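Blandine Bodin had 300 in the June budget and a quote from Rivska that wanted all of it for 2 grippers. Prokance would sell her one for 100, with no spare parts.

"Buy one," Ocampo said. "See who uses it."

She looked across the room at the yellow chairs and the red shirt, then crossed out a line — the second gripper — and wrote Prokance in the margin. The spare parts could wait until fall.
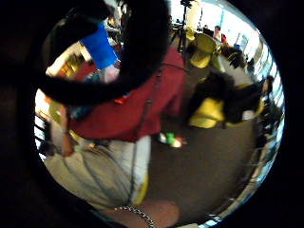 The red shirt and the yellow chairs, mid-afternoon.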